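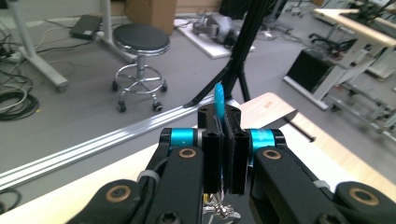
Small things that get put down and picked up all day are what I care about in this section, and keychains are my favorite case. I went in thinking the table wouldn't matter much. Boy, was I wrong! A pale wooden top with a white edge, like the one in Figure 1, makes a bright blue piece of plastic easy to find, but a thin black rod lying near the edge with its end sticking out past it is another story – people in my Nemar notes kept mentioning rods and sticks as the things they lost first. I logged 143 tidying turns in May, and the comments on thin items were longer than the comments on everything else put together (some of them were pretty grumpy, too).

Keychains are a different kind of trouble. They don't get lost, they get stuck to each other. In the Lestis list I had filed them under "loose small items," and I'd like to take that back, since a bunch of split rings and short chains acts more like one lumpy thing with several handles. Which tag do you grab first? Most people told me they go for the color they like, and I do the same. 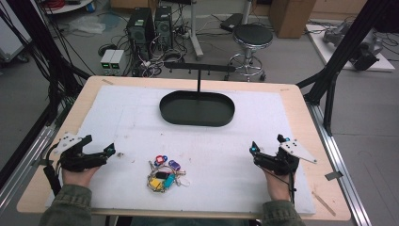
Figure 2. Tangled keychains with colored tags on a white foam board, with the dark green oval tray and the hanging bar behind them.

I like the setup in Figure 2 because it offers two very different homes for a keychain. A tray forgives you – drop the whole bundle in and call it tidy. A bar with pegs wants one ring at a time, so the untangling has to come first. I scored these as separate jobs in the Grirko sheet, and I'd do it that way again.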